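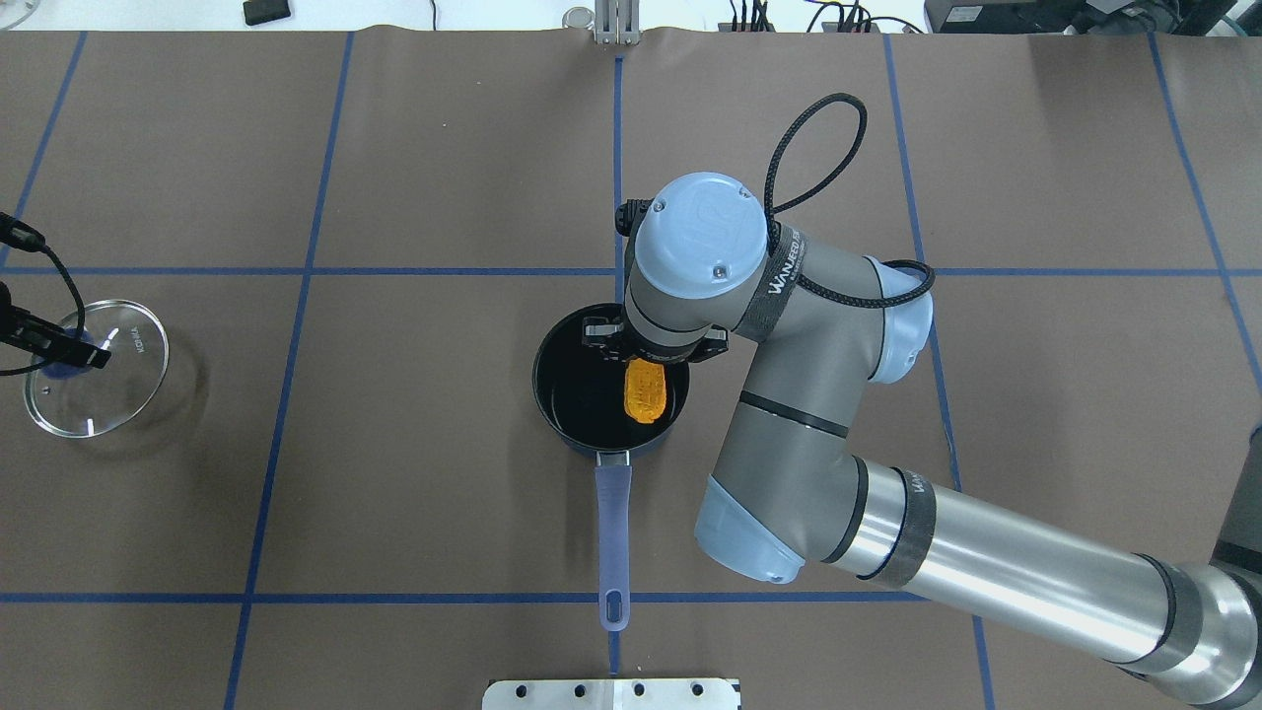 Robotic arm above a taped work surface.

Reference > Education > Youth programs > Zivbridge Summer Institute

By the Sequeira Reference editors, February
Last updated: February, 5:12 p.m.

The Zivbridge Summer Institute is a residential science and engineering program for middle school students, run by the education company Tinik on a former college campus in the town of Fumis. Sessions last 12 days. The program describes itself as "a launchpad for tomorrow's engineers," a phrase that appears in all of its brochures and has never been defined in any of them.

History

Tinik opened the institute as a day camp with a single course in model rocketry. Dormitories were added later, along with units in coding, orbital mechanics and bridge design. Early material called the camp selective. The application at that time had no grade requirement and asked for one paragraph on why the student liked science, and it is unclear how many applicants were turned down.

Program

Students are placed in teams of 5 and complete a design project, a night of telescope observing and a simulated mission. The mission runs for most of a day and is the part graduates mention most often. Printed schedules list fewer hours of instruction than the brochure does - the difference seems to come from counting meals with guest speakers as class time. 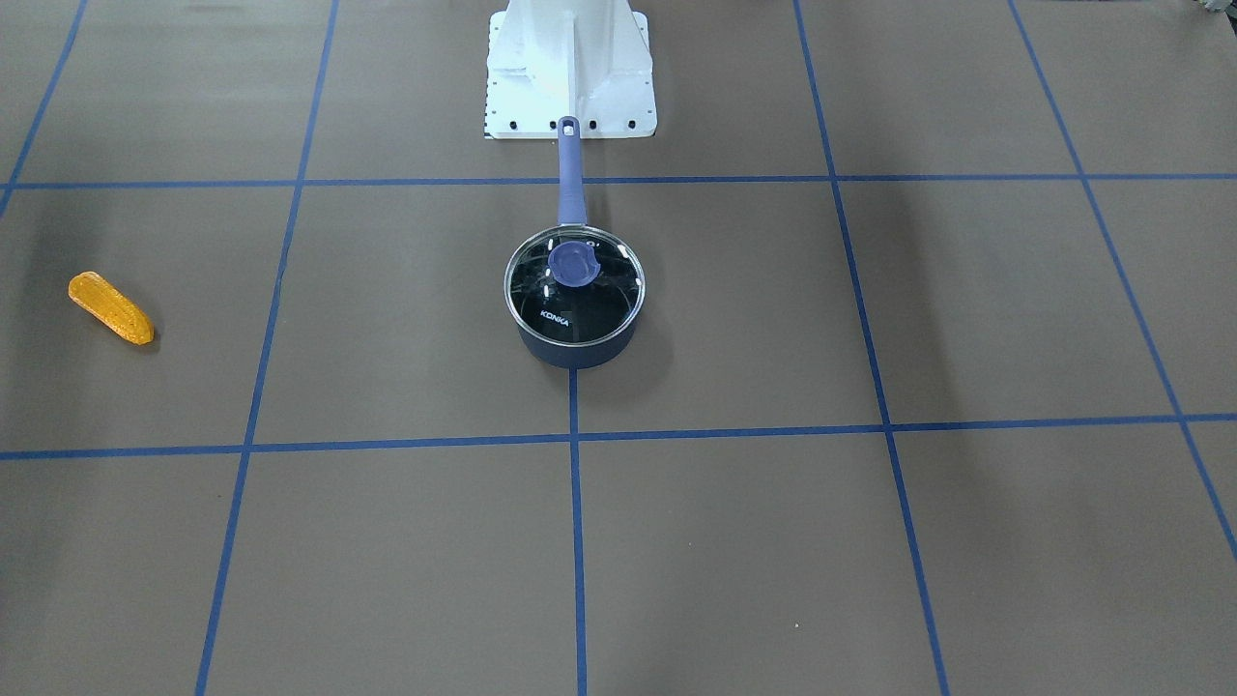 One parent, in a letter printed by the Fumis school newsletter, wrote that her son "came home talking about thrust and drag for a month, and I don't much care whether that shows up on a test." Other letters in the same issue were cooler, and two complained about the price of the required flight jacket.

Claims and criticism

Tinik states that 881 students have completed the institute and that most "go on to careers in technical fields." The second claim rests on a survey answered by 200 graduates, many of them still in high school when they replied. The company has not released the questions. Students who attend a paid science camp are also likely to have been interested in science beforehand, and the survey made no attempt to allow for this.

Scholarships are advertised each year, but the number awarded is not published.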